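November 9, 2020
By Kimie Maruyama
Reading time: 4 minutes

War memorial inspection checklist with comments: Lirkbridge Cross and wall panels

Inspected on behalf of the Lirkbridge Memorial Survey. Inspector: Nanami Hayashi. Comments by K. Maruyama. Record number 3179.

Ratings: G good, F fair, P poor, U unsafe. Items marked U are to be fenced off until made safe.

1. Approach and ground

1.1 Path from gate to steps - F
Two flags rock underfoot on the north side. Lift and rebed. Do not use cement mortar under these flags, as the bed is lime and sand throughout.

1.2 Steps - F
The third riser has opened at the joint. The gap takes a steel rule to a depth of 30 mm. No movement under load. Repoint in lime.

1.3 Handrail - G
Fixings tight. Paint thin at the lower bracket.

1.4 Drainage - P
The gully behind the plinth is blocked with leaf and grit. Standing water on the east side will reach the lowest course in frost. Clear before January. 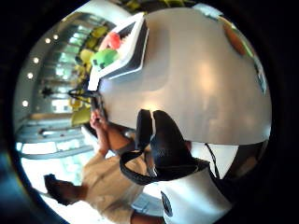

Photo: Lirkbridge Memorial Survey

2. Structure

2.1 Plinth - G
Level on all four sides. The repair at the south-west corner is sound.

2.2 Shaft - F
Push test carried out from the second step, by hand, no ladder. No rocking. A hairline crack runs down from the collar on the west face. It appears in the previous record and has not been measured before. Tell-tale fitted at the upper end.

2.3 Cross head - not rated
Viewed through field glasses only. Access needs a tower. Nothing loose could be made out from the ground, but this should not be read as a clear result.

2.4 Bronze sword - F
Upper fixing stained green. Lower fixing tight. Wax coat worn through on the blade. Do not polish.

3. Name panels

3.1 Panel A, Adams to Cheung - G
All letters legible at arm's length. Lt. Cheung's initials were recut at some date and are slightly deeper than those beside them. No action.

3.2 Panel B, Clark to Harris - F
Algae over the lower 600 mm. Clean with water and a soft bristle brush. No bleach, no pressure washer. The 2nd Battalion names are the worst affected because they stand nearest the yew.

3.3 Panel C, Hart to Stolten - P
Surface is scaling. 11 names have lost part of a letter. Private Stolten's entry can be read only in raking light, and the regimental number has gone. Take rubbings before any cleaning is attempted. The spelling should be checked against the parish roll, where the name is also given as Stolton.

3.4 Panel D, Stullen to Young - F
Upper fixings weep rust. The panel sounds hollow at the top left when tapped. Treat as loose until a mason has looked at it, and keep wreaths and ladders off it. 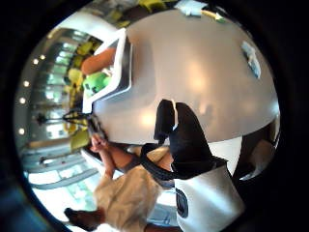
3.5 Added names - G
The later slate is fixed with four brass screws, all present. Sergeant Stullen appears here as well as on Panel D. The two entries give different ranks, and it is not yet clear whether they refer to one man or to two. This is a matter for the roll and should not delay the repairs.

4. Public safety

4.1 Trip hazards - F
See 1.1. Mark the two flags with paint until they are relaid.

4.2 Wreath rails - P
One rail has a sharp end at knee height. Cap it this week.

4.3 Chains and posts - G
Posts firm. One link replaced with galvanised wire, acceptable for now.

4.4 Trees - F
The yew overhangs Panel B by a good arm's length. Churchyard consent is needed before it is cut back.

4.5 Overhead work - U
No person to work above the second step without a tower and a second person present.

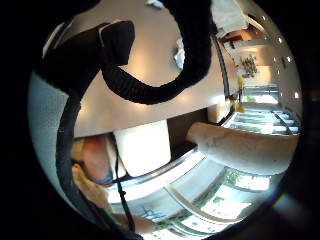
Lirkbridge survey, cable and fingers at close range

5. Records

5.1 Previous report seen - yes
5.2 Measured drawing held - elevations only, no section through the plinth
5.3 Rubbings held - Panels A and B. Panels C and D wanted.
5.4 Service details checked against medal cards - in part. Cheung is confirmed. Stolten and Stullen remain open.

Actions in order

Cap wreath rail (4.2)
Clear gully (1.4)
Mason to sound Panel D (3.4)
Rubbings of Panel C (3.3)
Rebed flags and repoint step (1.1, 1.2)
Read tell-tale on shaft in January (2.2)

Comment on the ratings: Panel C was put down as F on site and changed to P after the notes were compared with the earlier rubbing. N. Hayashi agrees the change. The other ratings stand as entered.

Related items
Reading worn inscriptions in raking light
Lime mortar for memorial steps
Private Stolten: what the parish roll says
Two ranks, one name: the Stullen entries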